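## Section 3: Getting your Clirkon ready for the Wostora Round

*Last changed 12 January 2022*

By now you should have the Clirkon out of its box, charged, and switched on at least once (that's section 2, go back if you skipped it!). This part gets the route onto it and makes sure it'll behave itself on the hill. I've walked the Wostora Round with this thing clipped to my rucksack strap more times than I can remember, and nearly all the trouble I've had with it came from rushing the set-up the night before. So do this at home, with a cup of tea, a day or two ahead.

You'll need:

- the Clirkon and its charging lead
- the route file I sent you, still zipped
- a computer with a normal USB socket
- the paper map – yes, still

### 3.1 Load the route

1. Unzip the file on your computer first. There are three tracks inside, one for each day, and a list of waypoints.
2. Plug in the Clirkon and wait for the little house symbol. Mine takes ages, and I once unplugged it twice thinking it had died.
3. Drag all three tracks into the folder called Routes. Don't put them in a folder of their own inside that one, the Clirkon won't look there.
4. Drag the waypoints into Points.
5. Eject it properly, then unplug.
6. Turn it on and press Menu, then Routes. You should see Day A, Day B and Day C. If you only see two, the last one didn't finish copying, so delete it and do it again.

> **Note:** The Clirkon lists routes with the newest first, so Day C may well be at the top. I know a letter at the front ought to fix that. It doesn't.

### 3.2 Set the altitude

The height reading works off air pressure and it drifts, so it wants setting at a place where you know how high you are. The car park at Gunness is ideal, as there's a stone by the gate with 727 m cut into it.

1. Stand by the stone with the Clirkon switched on and leave it alone for a few minutes.
2. Press Menu, then Height, then Set by hand.
3. Type in 727 and hold the side button until it beeps.
4. Check it again on top of the Baudry, which is the high point of the walk at 1,965 m. If it's a little way out, don't fuss. If it's a long way out, the weather has probably shifted and you should be having a good look at the sky anyway.

> **Caution:** Don't set the height while the Clirkon is in a warm car. Let it sit outside a bit. I did it on the dashboard one September and spent the whole of the first day apparently walking underground.

### 3.3 Alarms

There are two I'd turn on and a whole heap I'd leave off. Go to Menu, Alerts, and switch on **Off route** and **Low battery**. Set the off-route distance to the middle choice. On the tightest one it shrieks at you every time you step behind a rock for a wee, and on the widest you could be well down into the wrong valley before it says a word.

The turn-off that catches people is on Day B, just after the second stream, where the big obvious path goes left and you want the scruffy one going right. The alarm will go a few minutes after you've gone wrong. When it does, walk back the way you came. Please don't cut across, it's all bog and hidden holes in there.

### 3.4 Saving the battery

- Screen brightness down to the lowest you can read.
- Track recording on "less often". You'll still get a lovely wiggly line to show everyone.
- Bluetooth off, unless you're really using it.
- At night, take it into your sleeping bag with you. Cold batteries sulk.

With all that done mine lasts the three days and both nights, but I carry a power bank and I'd like you to as well. The hut under the Baudry has no sockets for walkers.

### 3.5 The practice run

Before you come, go for a walk with it somewhere you know well, even if it's only to the shops and back. Start a recording, stop it, save it, and find it again in the list. Try the buttons with your gloves on too (the side button is a pig with thick ones).

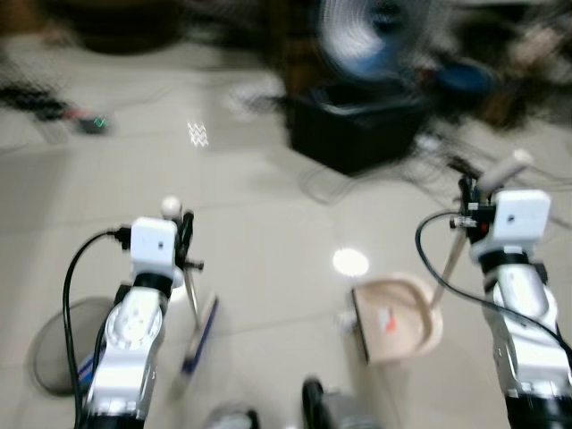
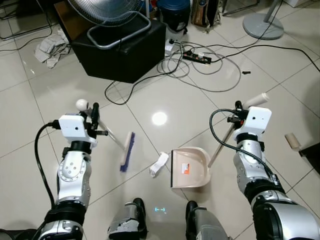 If the recording looks all jagged, like you've been hopping over rooftops, you probably started walking before it had found its satellites. Wait for the solid arrow next time. A flashing arrow means it's still guessing.

### 3.6 If it freezes

1. Hold the side button and Menu together until the screen goes black.
2. Let go, and wait for the logo.
3. Open Routes and pick the day you're on. It won't remember where you'd got to, but it'll find you within a minute or so in the open.
4. Set the height again at the next place you can read off the map.

> **Caution:** If it asks whether you want to "restore", say no! That wipes the tracks, and you can't load them again without a computer.

And if it won't come back at all, put it away and use the map. The whole route is marked with yellow paint from Gunness to the hut, and after that there are cairns. Section 4 has the map sheets and where to fold them.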